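Artificial flowers: care and arrangement

Stems for the Mundcombe reception tables are now kept in the Rodley store, sorted by color. Members borrowing them should shake off dust before use and wipe the leaves with a damp cloth. Petals are not to be soaked. Bent stems can be straightened by hand — warm water helps with the thicker ones.

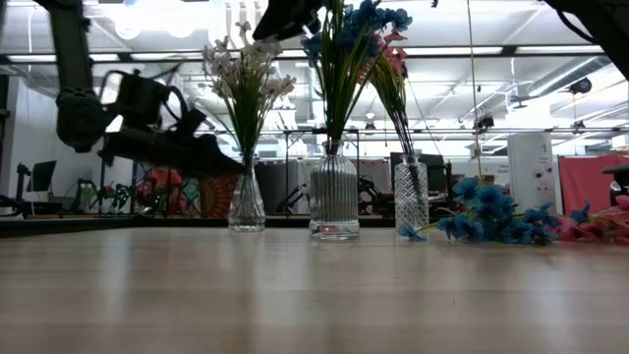
Clear glass shows every stem, so cut ends should sit level at the base. A narrow neck holds a small bunch upright without filler. Wider vases need more stems or a ring of clear tape across the mouth. Keep one color to a vase and lay spare bunches flat until the first ones are settled.

Vases are washed by hand and dried upside down for 12 hours before they go back on the shelf. Ribbed and cut glass should be cleaned with a soft brush. Report chips to Yogesh Nigam. The next stock check is in July.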